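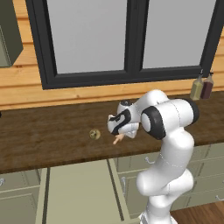
*The long dark brown worktop, plus arm.*

## How do I stop a wooden worktop going grey and sad by the sink?

Asked by **Jitendra Pant**

We moved to Pirham two years ago and inherited a solid wood worktop. The long side is fine. The short side has the sink in it, and for a hand's width all round the tap the wood has gone the colour of a wet pigeon. There are black freckles coming up near the drainer as well.

The previous owner left a note saying "just oil it now and then". I have oiled it now and then. I oiled it in August, in fact, with a tin of something from under the stairs, and it stayed tacky for so long that a tea towel is now part of the kitchen.

I had a man over from Stotham who sucked his teeth and quoted £1,091 to sand and refinish the lot, or £2,905 to rip it out and fit stone. He seemed to prefer the second one. Is there anything I can do myself before I sell a kidney? I own a sander and a moderate amount of patience.

---

### Answer from Aarti Katiyar (accepted)

Don't pay either of those. Grey is only the surface weathering where the oil has worn off, and the black freckles are most likely iron staining or a bit of mould. Both can usually be shifted.

1. Get the tea towel off. White spirit on a rag will soften tacky oil. Wear gloves, open a window.
2. Let the wood dry properly. Use a washing-up bowl somewhere else for a few days and keep the tap shut. This is the step everyone skips — me included, the first time.
3. Sand the grey area with 120 grit, going with the grain, and feather it out well past the damage or you'll have a dish round the sink that collects water for ever after. Then 180.
4. If the black marks are still there, use oxalic acid wood bleach. Follow the tub, rinse it well, don't breathe the dust if you sand afterwards. Let it dry again. Yes, again.
5. Oil very thinly. Wipe on, leave for 15 minutes or whatever the tin says, then wipe off everything you can. Yours went sticky through having too much left on.
6. Repeat until it stops drinking it. Round a sink I'd do four or five coats.

Lay the oily rags out flat outside to dry before you bin them. Scrunched up in a warm kitchen they can catch fire, and then it's stone after all.

Also check the sealant round the sink. If that's perished, water is getting in from underneath and you'll be back here next year.

---

### Answer from Omprakash Mittal

Rip it out. Wood next to a sink is a daft idea and always was. I had laminate put in 11 years ago and have not thought about it since, except when reading questions like this one.

> **Dinesh Gautam:** He asked how to fix it, Omprakash.

> **Omprakash Mittal:** And I have told him.

---

### Answer from Chidubem Akinola

Agree with Aarti, mostly. I'd stop at 150 grit, as going too fine makes it harder for the oil to soak in. Try it on a bit behind the toaster first, where your mistakes can live in private.

Never used olive oil myself but my mother in law swears by it. Her worktop smells like an old chip pan so make of that what you will.

---

**Jitendra Pant:** Update for anyone searching. Sanded, bleached, three coats on so far. The freckles have gone except one, which I've decided is a knot. The sealant was indeed perished. Tea towel did not survive.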